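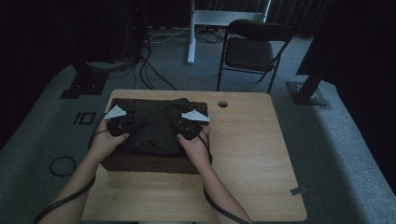 Photo: Doğukan Avcı / Kallard

Wanted: people who cover things up and call it tidy

We are looking for households in and near Vendale to take part in a home study on baskets, cloths and what goes on underneath them. It lasts 6 weeks. You don't need to be tidy. You don't need to be untidy either, whatever the magazines have told you about yourself.

The starting point is a claim we have all read many times: put your clutter in a nice basket, lay a cloth over it, and the room will feel calmer and you with it. A brown woven basket and an olive-green cloth on a pale table do look pleasant enough. I have my doubts that they do anything else. A basket with a cloth on top is still a basket of whatever you put in it, and in my own house it was batteries, a torn pillowcase and a bank letter I should have answered in December.

I may be wrong. Birsen Baysal, who is running the study with me, thinks I am, and says covered storage is the only thing that has ever worked in her flat. We have agreed to find out from people who are neither of us.

What you would do

You choose one spot in your home where things pile up. A table, the end of a worktop, a chair in the bedroom. We bring you a lidless basket and a plain cloth. For the first part of the study you use the basket uncovered. Then we ask you to use it with the cloth laid over the top, any way you like: folded, tucked in, dropped on in a heap. We don't teach a method and we would prefer that you didn't go and look one up.

Each evening you fill in a short diary. It asks what went in, what came out, whether you looked for something and gave up, and whether you lifted the cloth at all that day. There is a box for remarks. Please use it, including for rude ones.

We visit twice at home, once at the start and once at the end. Each visit takes 2 hours, most of it talking. At the second visit we go through the basket with you. Nothing is thrown away unless you want it thrown away, and we won't bring a skip or a camera crew or tell you to thank your socks.

Who can apply

Anyone over 18 who lives in the same place for the whole study. Renters, owners, lodgers, people in shared houses. If you share, the others need to agree, and we will want to hear that from them. Children and pets are fine. A cat that sleeps in the basket is a result as far as we are concerned, so write it down.

We would very much like to hear from people who have bought storage before and been let down by it. Those who love theirs are welcome too, but please be ready to be asked how you know it works. "It looks better" is a fair answer. "It changed my life" will get follow-up questions.

We can't take anyone who sells baskets, storage boxes or home organising services, or who is paid to write about them.

What you get

£500 for each household, paid in two parts, half after the first visit and half after the second. The second half does not depend on your basket being tidy, or on the diary saying anything we hoped to read. If you miss some evenings, leave them blank. Made-up entries are worse than no entries and they tend to show, usually by all being written in the same pen on the same Monday.

You keep the basket and the cloth. I wouldn't let that sway you.

What we are not promising

This study won't sort out your home. It may not show anything at all. A handful of households using a basket for a few weeks is a small piece of work, and if a newspaper later says that science has proved cloths are good for you, it will not have come from us. Kallard pays for the study and makes household textiles, so yes, they would be happy with a good word about cloth. They have signed an agreement that lets us publish whatever we find. Ask to see it. I would.

How to apply

Write a few lines to Welington Lopes at the address at the foot of this page. Tell us where things pile up, who lives with you and what you have tried already. Please don't send a photograph of your mess, or tidy up before you describe it. We phone everyone on the shortlist before arranging a first visit, usually after 6 in the evening. If you'd rather we rang in the daytime, say so.

You can leave the study at any point without giving a reason. You keep what you have been paid up to then.

Şengül Sarıgül
Study lead

Comments (4)

Dakach: Does an ottoman count? It has a lid, not a cloth, but I haven't seen the bottom of mine for a good while.

Şengül Sarıgül: You can apply, but you would have to use our basket for the study. The ottoman can carry on as it is.

Şükran Kırmızıgül: My mother put a cloth over everything, the bread, the sewing, the radio. I never thought it was meant to calm anyone, it was for the dust. Will you be asking about dust?

Birsen Baysal: We weren't, and we should be. I've added a line to the diary.

Get our calls for participants by email. We send 2 a year. Enter your address to sign up. You can unsubscribe at any time.

Contact: Welington Lopes, Study Office, Akgül House, Vendale | © Vendale Home Study | Back to top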